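Home | Checklists | Sheds & Garages | Contact
Search this site... Go

My end-of-November shed safety check, Codau Street

Smoke alarm: pressed the button, nearly deafened myself. Pass!

Extinguisher: gauge in the green, but I'd hung it behind the mower (silly me). Moved it beside the door.

Power board: FAIL. It's a 12-year-old Dubey and one socket has gone a bit brown. Binned it, and the new one cost less than lunch. 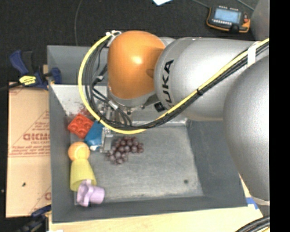 Grey open-topped bin on the bench top.

Ladder: 3 rungs had paint on them, so I scraped those back. Feet are fine.

Shelves: rated to 60 kilos each and I reckon my tile collection was pushing it. Heavy stuff is on the floor now.

Garden chemicals: still need a lockable cupboard. Next weekend, promise.

165 shares | 12 comments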